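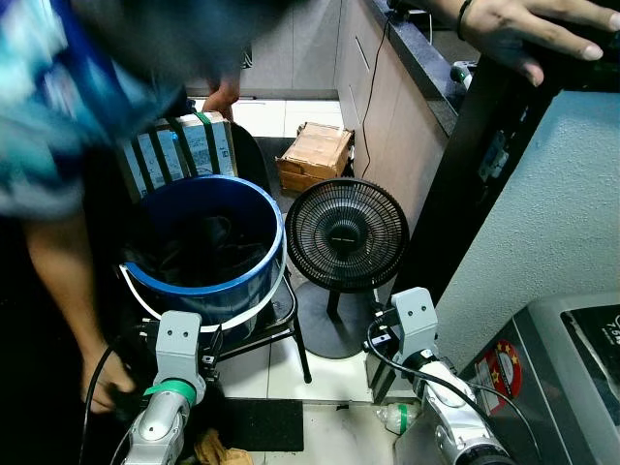 Haruna Nishimura says the bucket should come off the floor before anything else does. She has washed by hand, on and off, for most of her adult life, and her complaint about nearly every laundry guide is that it starts with the detergent and leaves out your back. Put the bucket on a stool, she says, and you can do a second load.

Print this article | E-mail to a friend
Reading time: 4 minutes

Plenty of households that own a washing machine still keep a bucket going beside it. Dark clothes are the usual reason. A new pair of black jeans or a navy work shirt will give up colour for the first few washes, and one light-coloured towel in the same drum is enough to cause an argument.

Nishimura rents a ground-floor unit in Erkness, where the laundry and the kitchen share a room. She soaks darks in cold water for an hour with a small spoon of liquid, presses them down a few times, and tips the water out. If the second water is still grey she does it again. She doesn't use salt or vinegar. She tried both and saw no difference.

A metal stool suits the job better than a chair. It won't swell if it gets splashed and it's narrow enough to get your knees either side. A full bucket is heavier than people expect, so fill it where it's going to stay, with a jug if the tap is too far away. Lift the clothes out first and bail some of the water before you move it.

Wringing is where most damage is done. Knits should be squeezed, then rolled in a dry towel and leaned on. Cotton shirts can take a twist. For heavier things Nishimura uses the spin cycle on her machine, set to 500 for shirts and 800 for jeans. She says 1000 leaves creases she then has to iron out.

Drying indoors comes down to moving air. In Clader, up the coast, the wet season runs well into March and clotheslines can sit idle for days. A cheap pedestal fan pointed across the clothes will do more than a heater, and costs less to run. Leave a hand's width between hangers. Keep the fan and its cord well clear of the bucket and any wet tiles, and plug it in at a wall outlet, not a power board on the floor.

We use cookies to remember your preferences. By continuing to read you agree to our cookie policy.

Flat cardboard is worth holding on to if your laundry is short of room. A sheet of it under the airer stops drips running beneath the cupboards, and it can go in the recycling once it softens. Nishimura gets hers from Ebihara, the hardware shop on her corner, which leaves its empties by the back door.

She bought her present bucket there too, for 99 cents in a clearance bin, after the handle pulled out of a dearer one from Nakalo. She checks the handle now before she buys, by hooking two fingers under it and pulling hard on each side.

Print this article | E-mail to a friend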